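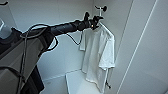 *Fig. 2. White T-shirt on its hanger inside the cabinet.*

## Hanging a shirt in the Clurar cabinet

Once your Clurar is level and the light is on, you're ready for your first shirt. A plain T-shirt is the one to start with - it forgives a crooked shoulder, and you'll soon get a feel for how much room the cabinet gives you.

1. Give the shirt a good shake and turn it right side out. Pockets, if it has any, should be empty.
2. Slide the hanger in from the bottom hem, not through the neck. We know the neck is quicker (we've all done it!), but it stretches the collar and the shirt never hangs quite the same afterward.
3. Settle both shoulder seams along the arms of the hanger.
4. Hook the hanger on the rail and let go gently. The shirt should hang straight down without touching the walls.
5. Smooth the front with your palm, top to bottom. Soft folds are fine and will mostly drop out on their own, so please don't tug at them.
6. Close the door until it clicks, then choose program 2.

**Note:** The rail holds up to 2000 grams. Heavy sweaters and wet towels belong on the Vurketell floor rack, sold separately.

**Caution:** Don't hang anything with a metal zipper against the light panel. It can scratch the cover, and a new one (part 2482) has to be ordered from Drirport.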